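Rudbridge Growers List
Home | Archives | Threads | Search | Log in
2 min read

Subject: Re: storing onions and cabbage together?
From: Halima Ugwu
Date: January 18, 2025

Bello Igwe wrote:
> Does anybody on here store their onions in the same spot as
> their greens? I've got 25 pounds of reds left from November
> and one corner of the garage to put everything in. My wife
> says they'll make the cabbage taste funny.

Hi Bello, your wife and my mother would get along! I do keep mine close together, in slatted crates stacked three high, and so far we haven't had any onion-flavored slaw. I bought the crates from the farm store in Kukthorpe for 15 dollars apiece, which made me wince, but they beat the plastic tubs I had before (those sweated like crazy and I lost half a batch of yellows).

Reds go on top where I can paw through them every few days and pull the soft ones. Greens I keep lower down, and I move them to the fridge once the outer leaves start to go limp. 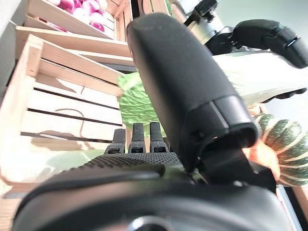 Do the crates need a liner for onions? Skip it, they keep better with air coming through the slats, and loose skins are easy enough to sweep up.

I do put a sheet of newspaper under cabbage, though, mostly so the leaves don't get scraped up on the rough wood. Chinyere Ekpo wraps every head separately and swears by it, but I don't have the patience (or the newspapers).

Whatever you do, keep potatoes away from those onions. I learned that one the smelly way. Also, if anybody has spare crates they'd part with, I could use another couple before spring.

Halima
Flurthorpe

Previous message | Next message | Reply to list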